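**Hoseck lança catálogo de parafusos pretos de sextavado interior**

Girnus, 5 de novembro de 2022

A Hoseck apresenta hoje a Tradiston, uma linha de parafusos pretos de sextavado interior para quem monta estruturas metálicas e já se cansou de os procurar no fundo da gaveta. O catálogo tem 376 referências. A versão anunciada na primavera tinha 367, e as restantes foram acrescentadas depois de uma troca de correspondência com clientes que a empresa descreve como «franca».

O acabamento escuro foi pensado para alumínio escovado, onde a cabeça do parafuso fica à vista quer o projetista queira, quer não. Também há quem o prefira em postes e travessas pretos, com a vantagem de desaparecer e o inconveniente de desaparecer precisamente quando é preciso apertá-lo.
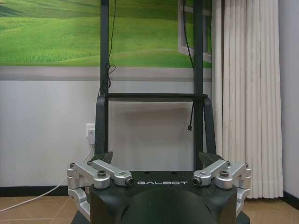 A Thongsuk, que recebeu as primeiras caixas, respondeu que o preto lhe agradava bastante, mas que teria agradecido uma chave incluída na embalagem, de preferência do tamanho certo. A Hoseck tomou nota: a partir de dezembro, cada caixa de 1000 unidades traz 3 chaves, todas iguais, contando já com o desaparecimento de duas.

As caixas pequenas continuam sem chave. O catálogo em papel pode ser pedido ao balcão de Girnus, e as amostras seguem por correio, num envelope que a Hoseck promete reforçar.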